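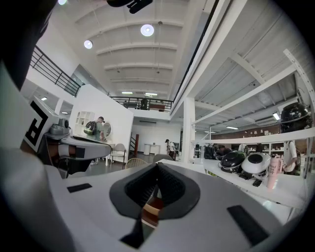 Hasard: Furnished Rooms at the Saarela Hall, Wunport
Progress report to the Fanon Fund
Prepared by Rhona Pollock, 5 May 2019

1. Where we are

The hall has been furnished since February and the room corners are in use. That is the part of the plan I can report as done. The claim we made in the application was larger: that people furnishing a first home would choose better, and send less back, after spending time in a full-size room with real furniture they could move. I am less sure of that now than I was when I signed the form, and this report tries to say why without running down the work people have put in.

The fund asked for three things at this stage: the condition of the hall and its contents, what has been spent against the furniture line, and an early view on whether the approach is worth a second year. I take them in that order, with the last getting the most space.

2. The hall

The ground floor is arranged in corners, with white partition walls giving each one something to stand furniture against. People who know the building from before will notice how much brighter it is. The upper walkway has stayed open, and Joonas Nieminen still believes it is the most useful thing in the place, because anyone unsure about a layout can go up, lean on the railing and look at it from above. I was doubtful when he proposed it. A person who lives in a second-floor apartment will never see their bedroom from a balcony, and I don't see what they learn from doing it here. He points out that they come back down and move things. They do. Whether what they move it to is any better is a separate matter.

Sound is a problem we didn't plan for. The ceiling is high and hard and a chair dragged at one end can be heard at the other. We put felt under the legs of everything that moves, and half of the felt had come off within a month. Eetu Pelkonen is trying a screw-on kind now. I would not call this solved.

The lighting is good for seeing furniture and poor for judging it. Everything looks clean and cheerful under it. People have told us that a color they liked in the hall looked gray at home, and I believe them. Lamps for at least one corner were in our original list and were dropped when the budget was cut. I would put them back before buying any more furniture.

3. The furniture

The bedroom corner is closest to what we described in the application. It has the white vanity table, the round mirror and the light chair with the thin legs, and visitors go to it first. I suspect they go to it first because it is pretty. Our notes from the sessions say "popular," which tells the fund nothing, and I have asked for the word to be left out of the notes from here on.
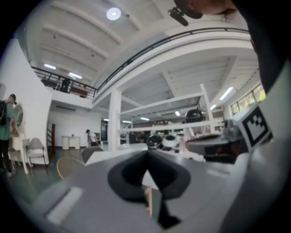

What I'd like to know is what happens after the first few minutes. Santeri Ahonen has sat in on most sessions and his account is that people sit down, look in the mirror, push the chair in, pull it out, and then ask where the outlet would be. There is no outlet. The partition walls have no wiring, and for a table meant for getting ready in the morning that is a serious gap. We can tape a dummy outlet to the wall for almost nothing. I am a little embarrassed that it took until spring for anyone to write the question down.

The chairs are a mixed lot and that was on purpose. We wanted different backs, seats and heights so that people could compare. The chair with the curved wooden back rail and the dark brown leather seat has held up well in handling and is the one Santeri uses to show how to move a chair without scraping the floor: both hands on the rail, lift, step, set down. Some of the upholstered ones are already looking tired along the top of the back, where everybody grabs them. I had assumed seats would wear first.

The metal shelving is sturdy and dull. Visitors walk past it. Dennis Furnival argues for keeping it on the grounds that storage is what people forget to plan for, and he is probably right, but shelving like this doesn't teach anybody to plan storage. It needs boxes, books, a suitcase, the kind of things a household has to put somewhere. We have asked for donations of these and received mostly cushions.

The white unit with the arched openings is a different case. People admire it and ask the price, and then find that their own things would not fit the arches. I count that as a useful disappointment, and it may be the best evidence we have for the whole idea. It is still only a handful of conversations.

4. Visits and what they show

We had 263 visits booked by the end of the period and 151 of them were kept. I would ask the fund to read the second number and ignore the first. The earlier internal summary used the first, which made the hall look a good deal busier than it is.

A kept visit lasts as long as the visitor likes. They are given a floor plan of their own room, if they have one, and are free to rearrange a corner to match it. Plans have turned out to be scarce. Many people arrive with a phone picture and a guess at the width of the wall, and what they then build is a guess with real furniture in it. Eetu has started marking walls off on the floor with tape before people come in, using whatever measurements they can send. It takes time, and the visits where he has done it are clearly more careful. I can't separate the effect of the tape from the effect of having Eetu stand there.

On returns, which was the measure we promised, I have nothing I am willing to put my name to. We rely on visitors writing back, and the ones who write back are the ones who were pleased. We phoned a number of the others. Most had not bought anything yet. One had bought the same wardrobe she was going to buy before she came, and was happy with it.

I know this will be a thin section for the board. I would prefer it thin to filled out with the visitor comments, which are kind and don't bear on the question.

5. Money

The furniture line was 3000 and has been spent in full. The application said that a third of it would be held back for replacements. It was not held back. The larger pieces cost more to deliver than we had allowed for, and the difference came out of the reserve before I saw the invoices. Joonas has explained the sequence and I accept the explanation, though I'd have wanted to be asked.

Repairs and small items have come to some 600, paid from the general account. This covers felt, screws, touch-up paint for the partition walls, and new hinges for a cabinet door that visitors open more often than any door at home would be opened. It doesn't cover the lamps or the objects for the shelving, and I am not asking for either in this report. They belong in the second-year request, if there is one.

6. Handling and upkeep

Dennis has written up the handling rules in one page and they are short enough that people read them. The ones that matter:

Lift chairs by the back rail with both hands. Do not drag, and do not pick up by one arm or by the seat edge. 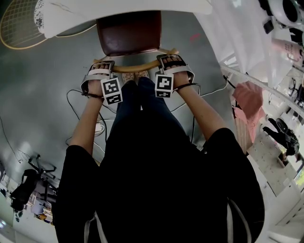
Move the vanity table with two people. Take everything off the top first.

Do not lean anything against the railing, upstairs or down.

Put the corner back as shown on the card when you leave, or tell somebody that you haven't.

The last rule is broken most days. Resetting the hall takes Santeri the best part of an afternoon each week, and that time was not in the plan. I would like it to be in the next one under its own line, at an honest figure, so that we stop treating it as something that happens by itself.

7. Whether to go on

Joonas and Dennis want a second year and would say so more warmly than I do. My own view is that the hall has shown that people will come and will move furniture around, and that they find out things about a chair or a shelf that they had not considered. It has not shown that they go home and choose differently. Those could both still be true in a year, and then we would have paid for a pleasant room.

If the fund is minded to continue, I'd ask for conditions. Visitors should agree when they book to a phone call three months on. The taped floor plan should be standard and the visit should be put off if no measurements come in. The lamps and the dummy outlets should go in before any new piece is bought. And the furniture reserve should be held by the fund and released on request, which Joonas has agreed to.

I would also like the bedroom corner changed. It has been the same since we opened and we have learned what we are going to learn from it. Eetu has drawn up a smaller version with the bed turned and the vanity table on the short wall, and it is much less attractive and much more like the rooms people bring us plans of. He can set it up in a day once the fund has replied about the reserve.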